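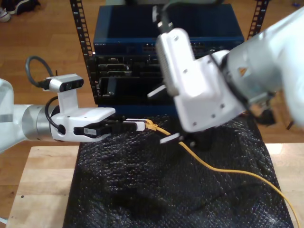
Cables are the hardest thing to teach a two-arm robot by remote control, and most of the trouble is over before the plug gets anywhere near the port. Set up the bench first. A light wooden tabletop is slick and pale, so lay a black textured mat on it and use a cable in a color that stands out, like the yellow Ethernet cable we use. One arm takes the connector head between its fingertips. The other stays open over the cable and takes up the slack. Leave a long, easy curve on the far side of the second arm so nothing pulls tight when you move.

Gripping the connector
Hold the plastic head, not the boot. The boot bends, and the plug will tip as soon as it touches the port. Close slowly and stop when the plug quits shifting. If you can't see the locking tab in the wrist camera view, let go and start over. Don't try to roll it in the fingers.

Moving two arms
Move one at a time until you've done it for a few days. Park the left, move the right, then switch. When both have to travel, the one with the connector leads. New people tend to swing the free arm in from above too fast and knock the cable out of line. Come in low speed for the last 2 inches.

Keep camera leads out of the way
Each wrist has its own leads, and they need enough loop for the wrist to turn all the way. Run the arm through its full turn by hand before you power up. A lead that snags in the middle of a demonstration ruins the take and sometimes the lead.

What to save and what to throw out
Keep a take if you fumbled and recovered. Throw it out if you stopped to scratch your nose, or if someone leaned into the bench. Lindiwe Swanepoel trims hers the same afternoon, while she still remembers which were bad. I save them for the next morning and always regret it. Our Droltico set was 3,000 takes, and a lot of the early ones were no good for this reason: long pauses with the arms hanging still.

Change something every time
After 5 takes, shift the mat, turn the cable end, or pick another port. If every take starts with the cable in the same place, the robot learns the place.

Hands and breaks
Work sitting down with your elbows supported. Hsiu-ying Chou puts a folded towel under each forearm and it helps. Loosen your grip on the controllers between takes. Six at a stretch is plenty, then get up and walk.

Wipe the fingertips with a dry cloth at the end of the day and unplug the cable from whatever port it ended up in.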